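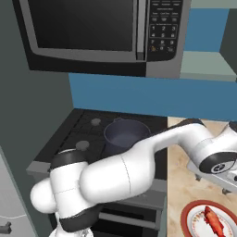 Soup Weather, and a Few Words About My Grandmother's Beans

Oct 31, 2019

The heat came on in our building last night for the first time since spring. I was in bed with a library book and I heard the pipes start up, that slow knocking that sounds like a very polite person at a door three floors down, and I thought, well, there it is, soup weather. I got up in my socks and put a bag of beans in a bowl of water before I could talk myself out of it.

I have been making the same bean soup every October for so long that I don't really use the recipe anymore, but I still take the card out. It lives in a tin with my grandmother's other cards, and it's in her handwriting up until the last two lines, which are in mine, from the afternoon when her eyes were tired and she made me write while she talked. She had opinions about beans. She thought people who bought them in a can were in too much of a hurry in general, and she once told me this about a man I was dating. (She was right about him, but I still buy the canned ones in summer.)

Her family name was Rusu before she married, and the card just says "Rusu beans" across the top, as though there were no other kind. Her mother brought the recipe over, and somewhere along the way the smoked pork turned into whatever the butcher had, and the lovage turned into celery leaves, and nobody wrote down when. I tried growing lovage on the fire escape two years ago. It did beautifully until the squirrels found it!

If you want to try it, you need a pound of dried white beans, soaked overnight, and a smoked ham hock or a turkey wing. Then an onion, two carrots, a parsnip if you like parsnips, and plenty of celery leaves. Cover the beans with fresh water, bring them up to a boil, and pour that first water off. My grandmother did this without fail and I do it too, even though I've read a dozen articles saying it makes no difference at all. Then fresh water again, everything in the pot, and a low simmer for as long as it takes. Some years that's an hour and a half. One year it was nearly four, with beans that I suspect were older than my car. Vinegar and salt go in at the end, and a spoonful of tomato paste fried in a little oil with paprika, and you stir that through and the whole pot turns the right color.

The paprika is a story of its own. I used to get it from a little grocery in Brunlow run by Vasilică Crăciun, who kept the good stuff behind the counter and would only sell it to you after you had told him what you were cooking. If he didn't like your answer you went home with the ordinary kind. I said "beans" the first time I went in, and he asked me what kind of meat, and then whether I was going to use vinegar or lemon, and by then there was a line out the door. He retired and moved out to Cavthorpe to be near his daughter, and the shop sells phone cases now. I still walk down that side of the street out of habit.

He mailed me a jar last Christmas, wrapped in so much newspaper that I thought someone had sent me a lamp. I've been rationing it like a miser – half a teaspoon here, half a teaspoon there – and last night I looked at the jar and decided that was silly. It's going in the soup, all of it. I owe him a letter anyway, and it'll be nice to be able to tell him what I used it for.

He turned 72 this fall, the same age my grandmother was when she finally let me make the beans on my own. She sat at the table the entire time with her coat on, in case it went badly and we had to go out to eat. When I brought her the bowl she took two spoonfuls, put the spoon down, and said it needed salt. Then she ate the rest and asked if there was bread.

There is bread this time, a dark rye from the bakery on the corner, and my neighbor is coming over with her boys once they've finished their trick-or-treating. I've told them it's soup first and candy after, and I fully expect to lose that argument. The beans have been on for an hour now and the kitchen window is all fogged up. I'd better go and check the salt.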